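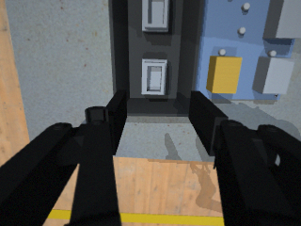
Paula Cozma writes that her kettle has been cleaner ever since she clipped a Zavari magnet to the water pipe, and she wants to know why we keep calling these things a waste of money.

Magnetic Descalers: Your Questions

Does a magnet soften water?
No. Soft water has less calcium and magnesium in it. Test the water before and after the magnet and the hardness reading should be the same.

But the seller says scale drops by 50 percent.
Ask where that was measured, and on what. When we asked Zavari in June, we got a brochure.
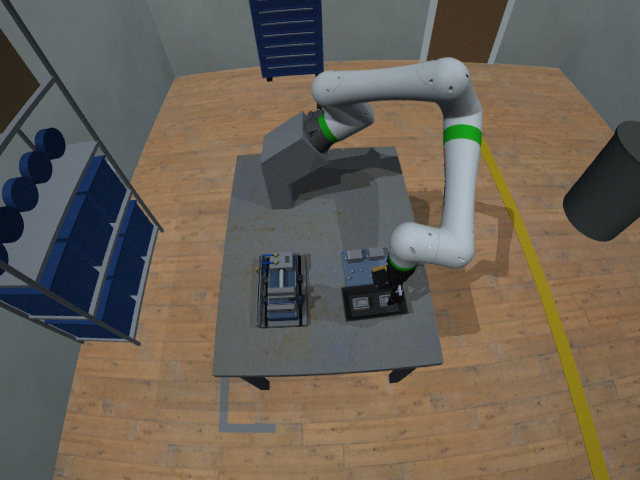
A brochure is not a test. We'd want the same heater, the same water and the same settings, once with the magnet and once without. We're still waiting.

My kettle does look better. Why?
Did you also start emptying it at night? Laurențiu Gavrilă did, and he never bought a magnet.
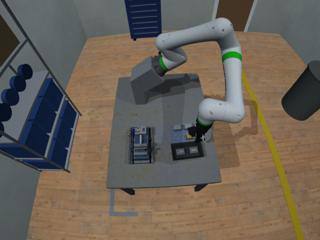
White arm with green bands, gray table

Is the $500 model stronger than the cheap one?
Maybe it is. Stronger at what, though?

What about the 10-year warranty?
Read it. The Eyvindsson one covers the casing. Scale isn't mentioned.

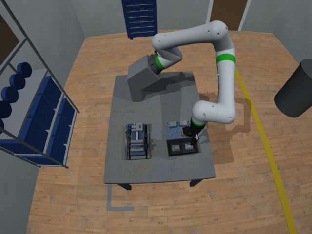

Arm over the work table, plank floor

So what should I buy?
Possibly nothing. Vinegar will clean a kettle. If your water heater is scaling up badly, get the water tested and price an ion exchange softener, including the salt.

Page last updated January 25, 2019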